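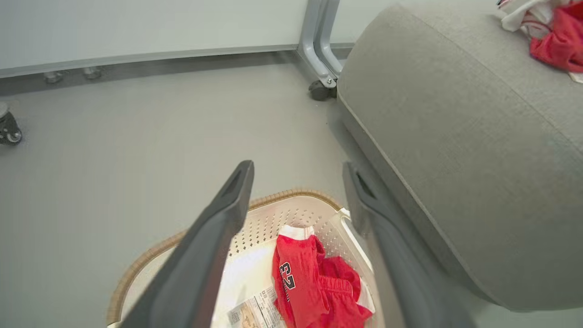 Figure 3. Wrist camera view during the laundry task, fingers open over the basket.

4.2 Grasp proposals on crumpled cloth

The planner we inherited from Trela was written for boxes, and it shows. Given a segmented object, it fits a cuboid, picks the two most agreeable faces and closes the fingers on them. A garment bunched up in a basket has no faces, agreeable or otherwise, and the old planner responded by inventing some. We replaced the cuboid fit with a ridge detector that runs on the depth image and looks for raised folds narrow enough to pinch.

Ridge detection has its own weaknesses. The basket in Figure 3 has small holes all over its inner walls and a woven rim along the top, and to a detector that likes narrow raised things, a woven rim is the finest garment ever made. In our first trials the arm tried to fold the basket. We now fit a closed curve to the rim and reject any ridge within 12 mm of it. The margin was tuned by hand, by Joyce Tanui, over an afternoon she has asked us not to describe.

Colour helps less than one might hope. A red garment with white trim, lying next to a flat white area, is split by the segmenter along the trim as readily as along the true edge of the cloth. Large printed digits make matters worse: an early version of Wumell, our mask-merging module, would return the number on a garment as a separate item and ask for it to be picked up first. Merging masks that share a continuous depth surface cured most of this. It also merges two garments pressed flat together, and we have chosen to call that a limitation.

4.3 Replanning

A grasp is rarely the one that was planned. Cloth moves as the fingers come in, so the controller reruns the ridge detector at 10 Hz during the final approach and may shift its target sideways, though never downwards. The ban on downward shifts was added by Jessie Swanson after the force limit was reached on the floor of the basket several times in one session.

Each replan takes 140 ms in the worst case, which the attentive reader will notice is longer than the period of a 10 Hz loop. When a replan overruns, the controller keeps its last target and skips a cycle. We tried extrapolating the motion of the fold instead — the results were lively, and the code has been removed.

Over 358 logged approaches, most failures came from the first proposal being poor, with late replanning a distant second. Section 5 takes these failures in turn.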